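La médiathèque de Flurmont a basculé son catalogue sur la plateforme Dumlao en septembre. L'ancien portail reste consultable en lecture seule, mais n'accepte plus ni réservation ni prolongation. Les comptes des abonnés ont été transférés avec leur numéro de carte ; les mots de passe, eux, n'ont pas été repris. À la première connexion, l'usager saisit son numéro de carte et son année de naissance, puis définit un nouveau mot de passe.

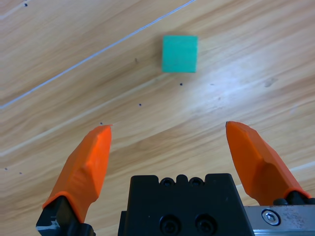 *Petit cube turquoise sur une table en bois clair.*

La migration a porté sur les notices, les exemplaires et les prêts en cours. À l'issue du contrôle, 373 notices ont été signalées comme doublons ; 357 sont fusionnées à ce jour. Les autres concernent des périodiques dont la numérotation a changé en cours de collection et doivent être reprises à la main. Jusqu'à la fin de cette opération, un même titre peut apparaître deux fois dans les résultats, avec des états de disponibilité différents. Seule la notice comportant une cote complète permet la réservation.

Le nombre de réservations simultanées est fixé à six par carte, tous supports confondus. Le document réservé est conservé à l'accueil jusqu'à 18 h le jour indiqué dans le courriel de mise à disposition, puis proposé au lecteur suivant. Les listes de lecture enregistrées dans l'ancien portail ne sont pas transférées automatiquement. Elles peuvent être exportées au format CSV depuis la rubrique « Mon compte », puis importées dans Dumlao, à condition que chaque ligne contienne un ISBN valide.
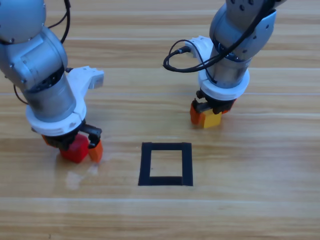
Les ressources numériques changent également de point d'accès. L'encyclopédie jeunesse et les livres audio s'ouvrent désormais depuis l'onglet « En ligne » du catalogue, avec les mêmes identifiants. La session expire après 20 minutes d'inactivité. Sur les postes publics, la déconnexion manuelle demeure obligatoire, l'historique de recherche n'étant effacé qu'à la fermeture du compte.

L'annexe de Flandirville rejoindra le catalogue commun lorsque son fonds local aura été recoté. D'ici là, ses documents n'apparaissent pas dans Dumlao et les demandes de prêt entre les deux sites se font au comptoir, sur présentation de la carte. Les retours restent possibles indifféremment à Flurmont ou à Flandirville ; ceux déposés à l'annexe sont enregistrés avec un jour de décalage, sans incidence sur les pénalités.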